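2022-08-11

# 去海边之前，怎么自己查水质、看潮汐、排行程

上个月又有好几位朋友来信问同一件事：订好了海边的住处，临出发听说那一带下过大雨、海水不太干净，到底还去不去？退房要扣钱，不退又怕孩子下不了水，在沙滩上干坐着。我在 Musonport 前前后后住过不少日子，这种纠结自己也经历过好多回，干脆把我现在的做法从头到尾写下来，省得每次在信里东一句西一句。

我写得啰嗦，您泡杯茶慢慢看。赶时间的话，直接翻到最后那张清单也行。

## 先弄清楚您要去的是哪一片海滩

听着像废话，可我见过太多人栽在这一步。一个镇子往往有好几片海滩，水质公告是按监测点一片一片发的，新闻标题里却只写镇名。拿 Musonport 来说，镇子东边的 Arell 海滩和码头旁边那片小沙滩，走路就能到，水况却常常是两回事。Arell 朝外海，浪大，水换得快；码头那片窝在湾里，旁边还有一条排水沟，雨后总要浑上几天。

所以第一件事，打开地图，把住处附近的海滩名字一个个抄下来，顺便看看三样东西：

- 附近有没有河口、溪口或者排水口
- 海滩是朝外海还是在湾里
- 从住处走过去要不要过大马路（带小孩、带老人的尤其要看）

抄在纸上就好。我有一个专门的本子，封面都磨白了，里面还夹着几年前的渡轮票。

## 查水质公告

大多数海滨城镇在泳季都会定期取样，结果贴在镇政府或者环境部门的网站上，有些地方也贴在海滩入口的告示板上。查的时候请留心取样日期，这比结果本身还要紧。一份写着“良好”的报告，如果是大雨之前取的样，参考价值就要打个折扣。

各地用的等级不太一样，有的用颜色，有的用文字，有的干脆给一个细菌数值。看不懂数值没关系，页面底下一般会有对照说明，先读说明再看表。要是说明也写得云里雾里，就打电话问。我打过许多次这种电话，接电话的人大多很客气，有一回还顺带告诉我哪一段沙滩正在补沙，让我绕开走。

如果公告上写的是“不建议下水”，那就别下水，走走沙滩、看看日落一般还是可以的。如果写的是“关闭”，那是连沙滩都不让进，行程得另外安排。这两个词差别很大，转述的时候特别容易混。家里有人在群里喊“海滩关了”，先请他把原文发过来。

还有一点，雨后的海水我习惯多等一等。我自己的规矩是大雨停了以后隔满 2 天再下水，湾里的海滩等得更久些。当地如果有明确的提醒，请按当地的来，我这个规矩只管我自己家。
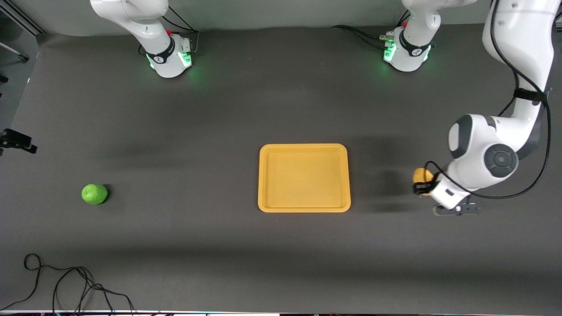

## 看潮汐表

水质没问题了，接下来看潮。许多人只看天气不看潮，到了海边才发现沙滩只剩窄窄一条，毯子都铺不开；或者反过来，退潮退得老远，孩子踩着泥走半天还没走到水边。

潮汐表其实很好读，一般一天里有高潮和低潮，后面跟着时间和潮高。您只要记住几件小事：

1. 想带孩子玩水、捡贝壳，挑低潮前后。滩面露出来多，水坑也多，小朋友能蹲一个上午。
2. 想正经游泳，看海滩的脾气。坡缓的海滩，潮位高一点游起来舒服；坡陡的就要小心，高潮时浪会直接拍在岸上。
3. 打算绕礁石走到隔壁海湾的，务必在退潮的时候出发，并且算好回来的时间。宁可早一点往回走。

我现在用的是 Clullix，手机上装一个，输入海滩名字就能看到当天的潮汐曲线。它的中文界面翻译得有点生硬，但曲线是看得懂的。不想装东西的话，渔具店门口常常贴着当月的潮汐表，拍下来一样用，还能顺便问问老板最近水怎么样。

请注意表上的时间有没有算夏令时。我四月份去的那一次就吃了亏，起了个大早，跑到 Arell 一看，水还在台阶底下晃，只好坐在堤上把早饭和午饭一起吃了。

## 订住处时把话问清楚

要是还没订，恭喜您，这一步能省掉很多麻烦。下单之前给房东或者旅店写一封短信，问这么几句：

> 您好，我们计划带孩子来住几晚，主要是为了下海。请问如果届时海滩因为水质原因关闭，能否改期？最晚需要提前多久通知您？

别不好意思。我在 Mkhize 旅舍订房时就是这样问的，对方回信说入住前都可以改一次日期，不收费，只是旺季要看有没有空房。这样的答复请留着，截个图存好。口头说的也不是不算数，可旺季里人家一天接那么多电话，您总得让人家有个凭据好查。

价钱方面，把可退的和不可退的放在一起比一比。我上次看的那间海景房，可退的价格是 398，不可退的便宜 19。为了这么一点差价把自己绑死，我觉得划不来。当然，如果差得很多，您又是怎么都要去的，那就另说。

预订网站上的“免费取消”也要点开看，截止时间有的按当地时间算，有的按网站所在地的时间算，差半天就可能要扣钱。

## 给行程留一个“不下水也高兴”的版本

这是我吃过几次苦头以后才学会的。每次去海边，我都会排两份行程，一份下水，一份不下水，出发前一晚再定用哪份。不下水的那份不用多精彩，能让大家有地方去就行。

在 Musonport，我的备用安排通常是这样：上午沿着灯塔那条步道慢慢走，带上望远镜看鸟；中午在码头吃炸鱼，要坐靠里的位子，外面海鸥太凶，专抢薯条；下午去镇上的旧书店，或者坐 11 路公交到山坡上那家茶室，窗子正对着海湾，天气阴着也好看。孩子如果闹着要玩水，就在住处院子里接根水管，他们玩得一样疯，衣服湿得还更彻底！

有一年我们去了好几天，一次海也没下成，回来以后孩子最念叨的却是那家茶室的姜饼。从那以后我对天气和公告就看得开多了。

## 到了以后再看一眼

人已经到了海滩，也请先别急着往水里冲，把包放下，走到入口的告示板前看看当天的旗子和通知。各地旗子的颜色含义有出入，板子上都会写明。再看看有没有救生员，在哪一段值班，毯子就铺在那一段附近。

沙滩上如果见到黑乎乎、发黏的小块，可能是油污凝成的焦油球，别让孩子拿手去捏。沾到皮肤上了，用肥皂和温水洗，或者抹一点婴儿油慢慢擦掉，不要用汽油之类的溶剂。数量多的话跟救生员说一声，告诉他大概在哪个位置看到的。水面有成片的泡沫或者怪味，也同样说一声。

海藻倒不必太紧张，风浪过后冲上来一堆是常有的事，气味是难闻些，换个上风的位置坐就好。不过带狗的朋友要牵紧一点，狗特别爱在里面打滚，回去的车上您会后悔的。

## 出发前的清单

可以抄下来贴在冰箱上：

- [ ] 写下目标海滩的准确名字，再备一片朝向不同的
- [ ] 查水质公告，看清取样日期
- [ ] 查最近几天有没有下大雨
- [ ] 看潮汐表，核对夏令时
- [ ] 存好房东或旅店关于改期的回信
- [ ] 记下取消预订的截止时间，写明是哪里的时间
- [ ] 排一份不下水的行程
- [ ] 带肥皂、婴儿油、一条旧毛巾
- [ ] 出发当天早上再查一遍公告

最后这一项我每次都放在刷牙的时候做，一手牙刷一手手机，查完再叫孩子起床。要是那天公告变了，孩子还在睡，您也有时间把备用行程拿出来看一看，烧壶水，想想怎么跟他们说。

您那边的海滩如果有不一样的查法，或者旗子颜色的规矩跟我写的不同，欢迎来信告诉我，我会补在这一页上。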